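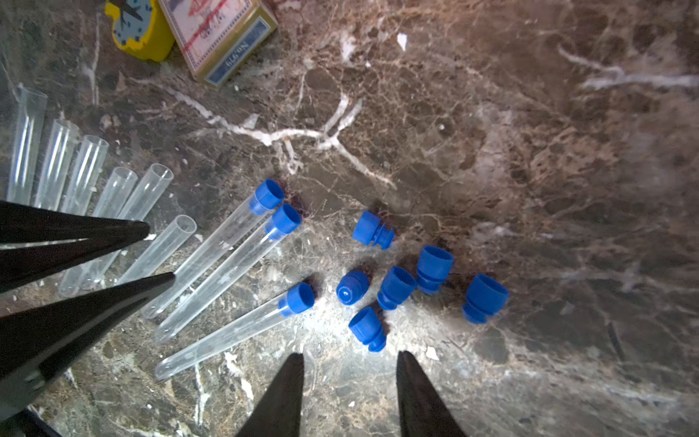

Gallery: Household Science and Games Collection, Mindenton

The Mindenton Lending Collection makes small science supplies, table games and children's toys available to households, schools and community groups throughout the district. The collection holds 194 catalogued sets, each of which may be borrowed for 22 days. Sets are stored by shelf number and are returned to the same shelf after checking.

Images on this page relate to the household science and games shelves. Colours may differ slightly from those seen on a computer screen, and individual sets may vary from time to time as items are replaced.

Test tubes and caps

The plastic test tubes are clear and are supplied with bright blue screw caps. They are suitable for seed sorting, coloured water activities, sand layering and the storage of beads or other small craft materials. Glass tubes are no longer lent to households and may be requested by schools only.

Borrowers are asked to observe the following when using the tubes at home.

Rinse each tube in warm water with a little dish soap, and allow it to drain with the open end down. Tubes should not be placed in the dishwasher.

Cap only those tubes that are fully dry inside. Caps should be turned until firm and no further.

Tubes are not to be used for food, drink or medicine.
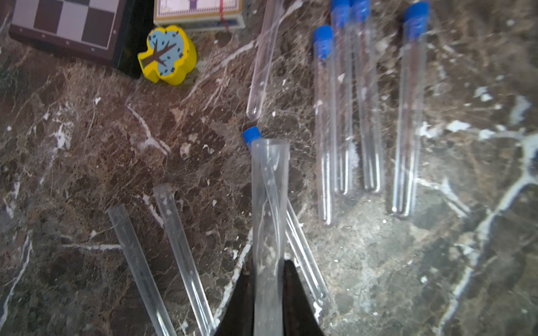
Tubes are best handled over a firm, level surface – a kitchen counter or a solid table is suitable. They roll easily when laid flat, and a folded tea towel placed along the edge of the counter will generally hold them. Caps may be returned on the tubes or separately in the pouch provided. Where a cap has split, the tube should still be returned, with a note placed in the pouch.

Replacement tubes and caps are ordered through Sosora and may take up to 4 weeks to arrive. During that period a set may be lent incomplete, in which case the label on the lid will be marked accordingly.

Board games, cards and blocks 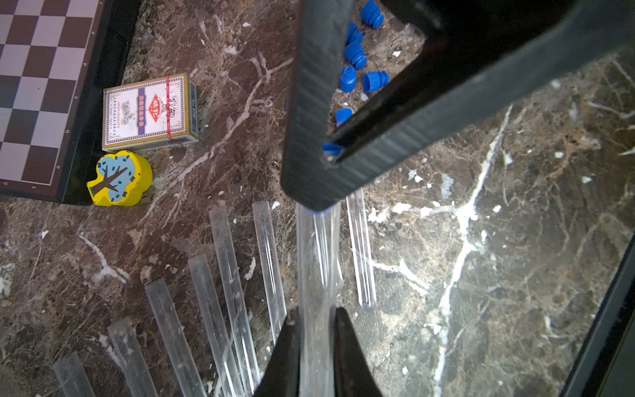 The games shelves are the most frequently requested part of the collection and were reorganised in June under the Pulska catalogue system. Folding chessboards are lent with a full set of pieces and should be closed with the pieces inside. The dark brown and pinkish-white squares may be wiped with a barely damp cloth, and the black frame may be treated in the same manner. Playing cards are returned in their own box, and a string such as the thin red one tied around the cream-coloured card box is an acceptable closure. Rubber bands mark the card and should be avoided. Painted blocks, among them the yellow tree with its spotted light blue canopy, are wiped dry and never soaked.

Requests and returns

Requests may be made at the front counter or by telephone. The Kwak Room is open for returns on Thursday from 4 p.m., and sets are checked at the counter while the borrower is present. A set that is returned with a missing piece remains on the borrower's record until the piece is found or replaced. The record may be renewed once – by telephone or in person – provided that no other household is waiting for the same set.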